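Speaker Notes: Getting a Small Kitchen Through a Busy Week
Lucinda Doucet
Asthorpe Community Hall, February 2018

Opening

Thank everyone for coming. Say where the water is and that the side door sticks.

I ran the kitchen at Jedberg House for two winters. We had one stove, one sink and not enough cupboards. We served a hot lunch, and in January we put out 191 plates in one week. The week before that was 133. The kitchen was the same size both weeks, so the difference had to come from how we planned.

Ask who cooks for more than six people on a regular basis. Wait for hands.

Plan from the pot up

Most people start with a menu and then look for something to cook it in. I start with the biggest pot. Ours held enough soup for one sitting and a bit over. Once I knew that, I stopped writing menus that needed two pots of that size.

Write down what each pot, pan and tray holds in servings. Tape the list inside a cupboard door. Do it once and you won't need to do it again until something gets replaced.

Story here: the double batch of rice at Mengal Street. Keep it short. It boiled over, we lost the burner for the afternoon, and lunch was sandwiches.

Prep order

Onions first, always. They go in nearly everything and they keep overnight in the fridge with a lid on. Then carrots and other hard vegetables. Greens last, on the day.

Raw meat gets its own board and its own time slot. We did ours after all the vegetables were put away, then washed down the counter and the sink.

Label everything with what it is and the day it was made. Masking tape and a marker are fine. The fancy labels from the restaurant store came off in the fridge.

Storage and counter space

Counter space was our real shortage. If a thing isn't in use in the next ten minutes, it should be off the counter or inside something else. Buy bowls in sizes that nest. They don't need to match.

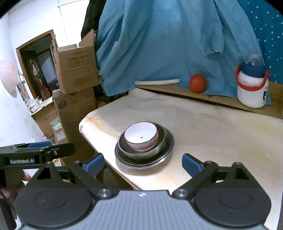
Washing up as you go

One person washes during cooking. It isn't a punishment job, so rotate it. Change the water when it looks gray. Air drying is better than a damp towel, if you have the rack for it.

Soak the soup pot as soon as it is empty. Ten minutes of soaking saves a lot of scrubbing.

Pause for questions. Somebody will ask about dishwashers. Answer: we never had one, so I can't recommend a model.

Leftovers

Cool food in shallow containers so it gets cold faster. Hot soup does not go in the fridge in the big pot. Anything we couldn't date went out. People will argue with this. Don't move on it.

Close

Handouts are by the door: the pot list, blank, and my basic soup recipe. Email is on the back. Stack chairs before leaving, please.

Comments

Anura says: The pot list idea is good. Did ours last night and found we own three pans of the same size.

M.T. says: Is the soup recipe posted anywhere? They ran out of handouts before I got to the door.

Greta in Asthorpe says: We cool our soup in roasting pans. Works fine, just watch it when you carry them.

Contact | Copyright Lucinda Doucet | Back to top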